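Skaltham Technical College
Robotics Workshop, Unit 5: Grasping upright containers with the hand-held gripper
Course handout. Notes by Helmi Vuorinen

Read this before the practical. The session assumes that you have finished Unit 4 (camera calibration) and that your group has a signed checklist from Isauro Tapia. Groups without a signed checklist do the calibration first and join the practical when it is done.

1. What this unit covers

You will record demonstrations of one short task: approach an upright bottle, close the fingers on it, lift, move, set down, release. The demonstrations are made by hand with the gripper tool and are used in Unit 6 to train a small policy. The quality of Unit 6 depends almost entirely on what you record now. A policy trained on sloppy releases will release sloppily.

The marks for this unit are given for the recordings and the log, in equal parts. Speed is not marked.

2. Terms used

Approach: the movement from the start pose to the point where the object is between the open fingers.
Closure: the movement of the fingers from first contact to a steady hold.
Carry: everything between lift and set-down.
Release: opening the fingers and backing away until neither finger can touch the object.
Episode: one complete run of the above, from start pose to start pose.

Please use these words in the log. "Grab" has been used in past logs for both approach and closure, and the entries could not be sorted afterwards.

3. Grasp height

For a bottle with parallel sides, close the fingers on the straight part of the body. The shoulder is a poor place to hold. It narrows towards the neck, so the two contact forces have a component along the axis of the bottle, and the bottle tends to slide down between the fingers as the grip tightens. Compliant ribbed fingers hide this at first by bending to the shape. The slip then appears during the carry.

The cap is also a poor place. It is small, it is far from the centre of mass of a full bottle, and a turning movement of the wrist may loosen it.

Height must also suit the camera. The camera is fixed to the tool, so a change in grasp height changes where the object sits in the view. If one member of the group grasps low and another grasps high, the data contain two different tasks under one name. Agree on a height and write it on the first line of the log.

4. Finger alignment

The fingers should meet the bottle on opposite sides, with the axis of the bottle midway between them. If one finger touches first, the bottle is pushed or tipped before the other arrives. On a smooth table it usually slides a short way and the grasp still succeeds, which makes the fault easy to miss.

Check alignment in the camera view and leave the tool where it is while you check. The view is wide-angle and stretches things near its border, so judge alignment from the finger pads and the object between them. The outer parts of the mounting plates are a bad guide.

A bottled drink on an outdoor table gives a view of this kind, with a finger on each side and the cap and label both still visible:

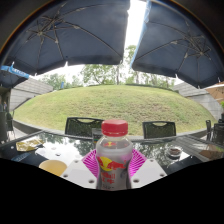 5. Surfaces and light

Glossy tables reflect. In the open, the reflected sky can be as bright as the sky itself, and the reflected edges of trees or furniture look to a tracking algorithm like real edges on the table. They move differently from real ones when the camera moves. Dionysis Fragkou's notes on visual odometry (Unit 3, section 9) give the geometry.

Three measures are allowed in this practical:

Keep textured ground or fixed furniture in view during the approach.
Lock the exposure before the first episode and leave it locked for the whole batch.
Turn the start pose away from a bright gap between umbrellas or trees if the preview shows clipped white there.

Do not cover the table with a cloth. The surface is part of the task, and Unit 6 is tested on the same kind of table.

Clear plastic is a separate problem. The background shows through it, and a depth estimate taken at the shoulder may belong to whatever stands behind. Labels and opaque caps give more stable features. Where the object has both, keep both in view until closure.

6. Other objects on the table

Leave other objects where they are as long as the gripper can pass them. Cups, dishes and wrappers are ordinary parts of a table and the policy has to cope with them. Move an object only if it blocks the path of a finger, and then record the move in the log as a change of layout. A new layout starts a new batch.

Light objects such as wrappers may shift in wind. If one moves during an episode, finish the episode and note it. Do not repeat it.

7. Procedure

Work in pairs. One person holds the tool, the other keeps the log.

Step 1. Start the Mirzaei recorder and wait for the steady tone.
Step 2. Hold the start pose for three seconds.
Step 3. Approach, close, lift. Keep the bottle upright.
Step 4. Carry to the target and set down. The base must be flat on the table before the fingers open.
Step 5. Release and return to the start pose. Hold for three seconds.
Step 6. Log the episode number, the result and anything unusual. Swap roles after nine episodes.

Each pair hands in 22 episodes. Failed grasps count towards the total if they are logged as failed. Deleted episodes leave a gap in the numbering, and the import script stops at the first gap.

8. Common faults

Fingers opened before the base is down. The bottle drops a small distance and rocks. Mark the release as failed, even if the bottle stays upright.

Tool rolled to one side during the carry — usually a tired wrist. Swap early if this begins.

Hand or sleeve in front of the lens. Log it. Zyanya Camacho's filter in the import script catches most of these cases, but it misses dark sleeves against dark furniture.

Start pose drifting forward from one episode to the next. Put a mark on the ground for your front foot.

9. Handing in

Upload the recordings and the log as one folder, named with your group number and the batch number, to the Unit 5 directory on Surnadbridge. The directory closes on 30 December 2025. Questions about the recorder go to Heino Rätsep. Questions about marking go to me.

Reading for Unit 6: course reader, chapter 5, as far as the section on action chunks. Bring your own log to the first session, on paper.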